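Cuaderno de taller, mayo, 9:40

Sigo con los cilindros Kamata que trajo Sudheer. La ficha dice «antibumping» y «antiganzúa» con la misma alegría con que otras dicen «acero reforzado», así que me los he tomado como un bombín cualquiera hasta que se demuestre lo contrario. El distribuidor, Ellano, mandó un vídeo en el que un señor golpea la llave cuatro o cinco veces, pone cara de cansancio y se rinde. No sé qué prueba eso, aparte de que el señor se cansa.

Montados dos en el banco, uno en la mordaza y otro en el trozo de puerta de pino. Llaves de percusión talladas por mí con el código del perfil, fondo completo en todas las posiciones y el tope rebajado un poco con lima fina. Con el primero, 134 golpes sin abrir, repartidos en tandas, cambiando de martillo y de tensión. Padmavathi lo quería apuntar como «resiste». Yo no. Lo apunto como «no abierto por nosotros». Mi mano no es la mejor del gremio y la llave tenía ya rebabas en la punta hacia el final; habría que repetir con una llave nueva desde el principio de cada tanda.

El segundo giró. No entero, unos grados, lo justo para que se notara en la tensora, y volvió a trabarse. Puede ser el contrapitón de seta o puede ser holgura de fábrica. Vignesh dice que holgura. Lo dice siempre.
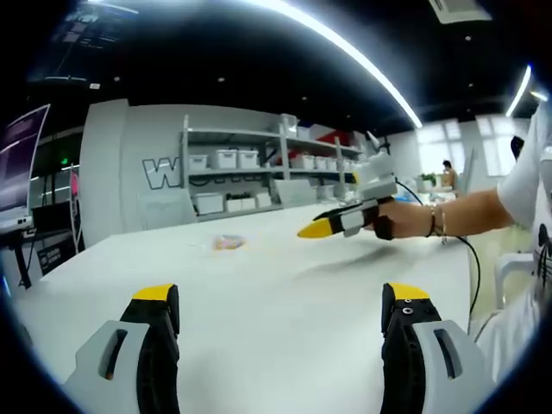

Mesa blanca, las dos pinzas de mano y el paquetito anaranjado.

12:15. Desmontado el segundo por detrás, con seguidor del diámetro bueno (el otro baila y se escapan los muelles, ya nos pasó). Muelles de dos durezas distintas mezclados. Eso sí me interesa: si es a propósito, tiene sentido contra el golpe, porque los pitones no saltan a la vez. Si es que en fábrica echaron mano de lo que había en la caja, es suerte, y la suerte no se repite en el siguiente lote. Le he escrito a Ellano preguntando cuál de las dos cosas. Contestaron con el catálogo.

Sobre el escudo Cemport: pesa, queda bonito, y los tornillos pasantes son más blandos que la broca barata. Tres minutos de taladro y fuera, sin refrigerar. Napaporn opina que en una puerta montada costaría más por la postura. De acuerdo, algo más. No lo bastante para cobrarle al cliente el suplemento.

Pendiente:
Pedir otros dos Kamata, a ser posible de otro lote y comprados en mostrador, no por Ellano.
Afilar o retallar la llave 2.
Medir los muelles con la báscula pequeña, la grande no vale para esto.
Devolverle a Thirumalai el extractor. Lleva aquí más de 2 meses.

De lo de Fudside y su «certificado propio» ya hablaré cuando vea un papel firmado por alguien que no cobre de Fudside.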